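Print this page
E-mail this release

FOR IMMEDIATE RELEASE

Stollstead students take robot arm project into final round of Cilby Challenge

STOLLSTEAD - A team from the Stollstead Technical School robotics club has qualified for the final round of the Cilby Challenge, a yearly student contest in robot programming. The final will be held in Mudgway in December.

The Stollstead team is one of 12 to reach the final. Teams in the contest do most of their work in simulation. They write and test a control program for a robot arm on a computer, then hand the program over to the judges, who run it on a set of tasks the students have not seen before. In the final, the same program is also run on a real arm.

The team has four members this year, all in their last two years of school. They have met after classes since the start of the term, and their coach is Vlasta Halás, who teaches physics and electronics at the school.

"The students picked the contest themselves," Halás said. "I thought it would be too much with exams coming up. They made a schedule, they showed it to me, and they have mostly kept to it."

The task in the qualifying round was to guide the arm to a plain object on a flat surface, close the gripper on it and put it down inside a marked area. Position, color and surface pattern changed from one run to the next. Each team's program was given 105 runs, and points were taken off for dropping the object, knocking it over or going past the time limit.

Stollstead finished the round with 3445 points, which put the team in fourth place going into the final.

Team captain Janka Vávra said the patterned surfaces caused the most trouble. The first version of the program looked for edges in the camera view, and it often took lines in the surface for the side of an object.

"On a plain gray table it was fine from the first week," Vávra said. "Then we turned on the stone textures and it started reaching for nothing. We threw out that part of the code and wrote it again." 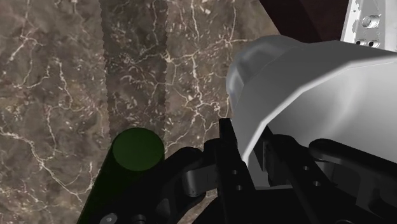 The new version uses color first and checks shape second. The team also changed the way the arm comes in toward the object. It now slows down sooner and takes one more reading before the fingers close. This costs a little time on every run, but the students decided the trade was worth it after comparing their logs from both versions.

Shadows were the other problem. The arm throws a shadow on the surface as it moves, and in some lighting setups the program treated the dark area as a second object. Anayeli Figueroa, who wrote most of the vision code, fixed this by having the program compare several views taken during the approach. Anything that moves along with the arm is left out.

The club's simulation work runs on Clakis, a software package that the school has used in its electronics classes for the past two years. The school library lets the team leave longer tests running on its computers overnight. Results are collected in the morning before first period, and whoever gets in first writes them up on the board in the club room.

"They keep good notes," said Georges Khoury, head of judging for the Cilby Challenge. "We ask every team to send in a work log with the program. The one from Stollstead told us what they tried, what failed and what they did next. That makes our job easier."

In the final, each team will have one morning to adjust its program on the real arm before scored runs begin at 1:30 p.m. Changes are not allowed after that point. Lighting and friction on a real table do not match the simulated ones exactly, and Halás said the team is spending its remaining meetings on that difference. The students are adding small random errors to the simulated camera and joints to see how much the program can take.

School principal Vratislav Štefanec said the school will pay for travel and one night's lodging for the team and its coach.

The Stollstead robotics club is open to students in all grades, and no programming experience is needed to join. Beginners start with small wheeled kits and usually move to the arm simulation in their second term. New members can sign up at the school office or come by the electronics room after the last class.

Scored runs in Mudgway are open to the public, and admission is free. Doors open at 1 p.m.

Press contact: Vlasta Halás, robotics club coach, Stollstead Technical School

Print this page
E-mail this release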